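Nullcombe Neighbors Help Board > Food & Kitchen

How do I keep the office snack drawer from going stale?

Posted by Brittany Carrier, 11 April 2020

I took over snacks for our floor in February and I'm losing the fight. People open a big pack of cookies, eat 4, and shove it back in half rolled up. By the next afternoon they're soft and I'm the one tossing them. I've got a budget of 100 dollars a month and I hate seeing it go in the trash. Do clips really work, or should I just buy the small packs and pay more?
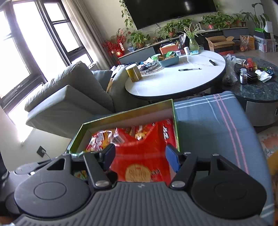 2 min read

Small packs, no contest -- but keep one big pack in with them for the folks who want a proper cookie. I use a shallow open tray so everybody can see what's there, and whatever is closest to its date goes in front. Also, crackers and cookies need separate containers once they're open! Cookies hold more moisture and the crackers soak it right up. If something is only a little soft, five minutes in a low oven and a full cool-down on a rack will usually bring the crunch back.
-- Robichaud

clips are junk. get a jar with a rubber seal
-- sterer_22

I kind of agree about the jar, but ours lived next to the coffee maker and everything still went limp from the steam. Moved it to a shelf across the room and it's been a lot better. Brittany, check where your drawer is before you spend anything. And write the date you opened it on a bit of tape, so you know what to toss.
-- Sanska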